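Plovico Handheld Gripper Kit: laundry folding sample set

README, revision of 2022-10-20
Maintained by Albertina Morais. Hardware notes by Satish Yadav.

Summary

The Plovico kit is a pair of handheld grippers sold by Jivarus for recording two-handed demonstrations. The operator holds one gripper in each hand and does the job directly, with no robot arm needed during recording. Buyers of the kit get this sample set with it so they can check their loading code and see what a finished session looks like before they record their own.

The sample set covers clothing handled over a bed. It contains 700 episodes. Each episode is one garment, from first grasp to release.

What is in the download

The archive unpacks into a folder for each session. Inside a session folder you will find:

episodes/ - one subfolder per episode, with head video, gripper opening and gripper pose
calibration/ - files for the left and right grippers, plus the head camera
notes.txt - whatever the operator typed in at the end of the session
garments.csv - garment type, main colour and size class

Video and gripper data share one clock. Gripper opening is stored as a fraction, where 0 is fully closed and 1 is fully open. Poses are in metres, with the origin set at the start of each session, so don't compare raw positions across sessions.

How the work is done

The operator stands beside the bed, picks up the garment by two points along an edge and lifts it until the cloth is pulled out between the grippers. It is then laid down, smoothed and folded. We left the choice of grasp points to the operator. Some episodes include a second or third try at a grasp, and these were kept in.

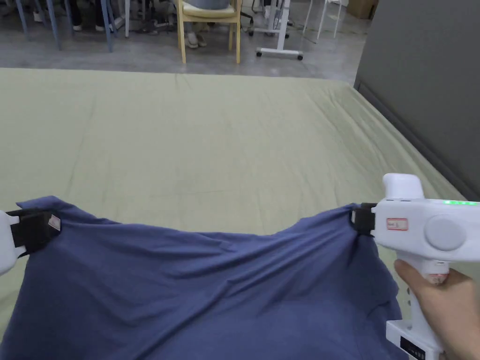 Can the sample set be used to train a policy for a different gripper?

It can be used for pretraining, but expect to collect more data on your own hardware. The jaw shape affects how cloth bunches at the grasp, and the opening values will need to be rescaled to suit your gripper's travel.

Garment types

T-shirts make up the largest share. There are also long-sleeved shirts, shorts, tea towels and pillowcases. Socks were tried in February and dropped, as the operators found them too fiddly to pick up one at a time. Anything with a zipper or metal buttons was left out of this release.

Labels

Every episode has a start time, an end time and a result, which is one of "folded", "partly folded" or "abandoned". Results were entered by the operator and checked by a second person from the head video. Where the two disagreed, the checker's label is the one in the file and the operator's is kept in a separate column.

There are no labels for individual folds. Urkon, the viewer that ships with the kit, lets you add your own markers and save them beside the originals.

Setting up your own sessions

Charge both grippers fully before you start. A full charge lasts up to 10 hours. Run the calibration routine again if a gripper has been dropped or if the jaw pads have been changed.

The pads wear faster on towelling than on smooth cotton. Satish changes them every 2,000 grasps. Spare pads can be ordered under the Jabłońska part name, which is still printed on the older packaging.

Keep the left and right units matched to their own calibration files. Swapping them won't raise an error, and the only sign of it will be a steady offset in the pose data.

Known problems

In 22 episodes the left gripper pose drifts while the gripper is out of the head camera's view. These are flagged in the "quality" column and can be filtered out with the loader's strict option.

Light cloth on a light sheet is hard to separate in the video. We have left exposure and colour alone, so any correction is up to you.

People other than the operator can be in the background. Faces were blurred where they appeared. Legs and shoes were not.

Licence and contact

The sample set may be used for research and for evaluating the kit. Redistribution needs written permission from Jivarus. Report bad files through the support form and include the session folder name and episode number.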